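Do Warning Labels Do Anything? A Project on Signs, Stickers and the People Who Walk Past Them

Boris Hrnčiar
Backlund College, Ondandale
Supervisor: Märta Midtbø
Handed in Saturday, January 5, 2019

1. Why I chose this

My project started with a kettle. It is a Wokel, it boils water, and it came with a leaflet of warnings longer than the instructions for using it. One of the warnings told me that the water would be hot. I wanted to know who that sentence was written for, and whether it had ever stopped anyone from being scalded.

The usual answer is that labels make people safer. I was asked in the planning form to state what I expected to find, and I wrote that I expected to find very little. Ms Midtbø warned me that this was a poor attitude to begin with, and I have tried to keep it in check. Readers can judge how well I managed.

2. What I did

There were two parts. The first was a questionnaire handed out in July at the Mellora shopping centre, where the management let me stand near the lifts. I stopped when I had 200 completed sheets. People were asked which warning signs they remembered passing on their way in, and what they thought a set of common symbols meant.

The second part was reading. I went through the leaflets and labels on everything in our kitchen and garage, and asked two neighbours if I could do the same in theirs. I wrote down where each warning was placed, how large the letters were, and whether it told the reader what to do or only that something bad might happen.

I planned a third part, in which I would move a "wet floor" sign around the college corridor and watch whether people changed their route. This was turned down, and I think rightly.

3. Remembering signs

Most people who filled in the sheet could not name a single warning sign they had just passed. There is one by the main doors, one on the escalator and one on each lift. The escalator sign is bright yellow and at eye height. Several people said they remembered a sign about dogs, and there is no sign about dogs.

It would be easy to say this proves that signs are useless, and in my first draft I did say it. It doesn't prove that. Someone may hold the handrail because of a sign and forget the sign a minute later. My questionnaire measured memory and I had been treating it as if it measured behaviour. I only noticed this after all the sheets were in, too late to change the questions.

4. Symbols

The triangle did better than I expected. Shown an empty triangle with a dark border, nearly everybody said "danger" or "careful". What they could not do was say what the danger was once a symbol had been put inside it. The lightning bolt was well understood. The symbol for a hot surface was taken for a smell, for soup and, by one man, for a sauna.

So the shape seems to carry most of the message, and the drawing inside carries less than its designers would hope. Size must matter as well. A triangle on a road sign is made to be seen from a moving car, while the ones stuck on equipment can be small enough to miss unless you are already looking closely.

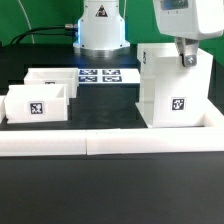 Figure 1. Small triangular warning sticker near the top of a white robot arm base.

I am less sure what follows from this. The books I borrowed say that a label should be near the hazard, and I can see the sense in it. They also say that too many labels make people ignore all of them, and I could not find in those books any clear idea of how many is too many. Both pieces of advice are repeated with great confidence. I would like to have seen more of the evidence.

5. Words

The leaflets were worse than the symbols. The instructions for our lawnmower put "keep hands away from blade" in the same type and on the same page as "do not store near perfume". A reader has no way to tell which of these might cost a finger. Of all the papers I read, the ones I trusted most gave an order in plain words: unplug before cleaning. The ones I trusted least used "may" in every line. I suspect these were written with a court in mind, though I can't show it, and when I wrote to Wokel to ask, I got back a copy of the same leaflet.

6. Weak points

My sample was made up of shoppers willing to stop for a student with a clipboard, and people in a hurry are exactly the ones who would be most interesting. I chose the symbols myself. I also read the answers myself, knowing what I hoped they would say. When Ms Midtbø marked a pile of the sheets separately, she was kinder to the respondents than I had been, and accepted "burny" for the hot surface.

7. What I would say now

I still doubt that the kettle leaflet has helped anyone. I doubt it less firmly than I did in the summer, mainly after seeing how little my own method could show. The full tables are in the appendix, which does not count towards the 3000 words allowed. The questionnaire is there too, for anyone who wants to use it with better questions.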